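Putcombe Laundry Area: Photo Gallery
Compiled by Danai Gkikas
Room notes by Antigoni Petridis

The gallery covers the wash area at Putcombe as used in June. Laundry is carried in by basin, sorted on or next to a low stool, and washed in batches. The notes give the arrangement of the items and the house rules for each stage. Gallery item numbers follow the Putcombe household index, which currently runs to 128 entries.

Item 54. Basin and stool, before sorting
Lavender plastic basin on a light blue plastic stool with four short legs. Mixed load, heaped above the rim: cream towel over the front, white garment at the left edge, black piece with a pink-and-white cartoon print at the top. Floor tile is terracotta with gray bands.

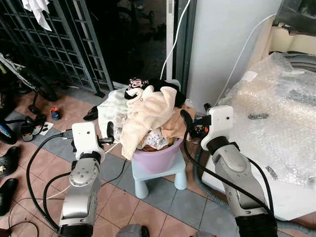 How should a mixed load be split when there is only one basin?
Take the dark pieces out first and set them on a clean towel. Wash the whites and creams, rinse, then use the same basin for the darks. Towels go last, on their own, because they shed lint onto everything else.

Notes on the basin
Working fill is to two fingers below the rim with the clothes in. Powder is dissolved before any fabric goes in. Water temperature for mixed cottons is 40 degrees C. Printed pieces are turned inside out and are not wrung.

Notes on the stool
The stool keeps the basin off the tile and reduces bending during sorting. It is not used for washing, as a full basin is too heavy for it. Rinse the feet monthly; grit under them marks the tile.

Notes on the floor
Footwear is moved to the gate side before water is poured. Tile is swept, mopped with plain water, and left to air dry. Grout lines in the gray bands hold soap residue and need a stiff brush.

Corrections to the index go to Antigoni Petridis. The drying line set is listed separately under item 395.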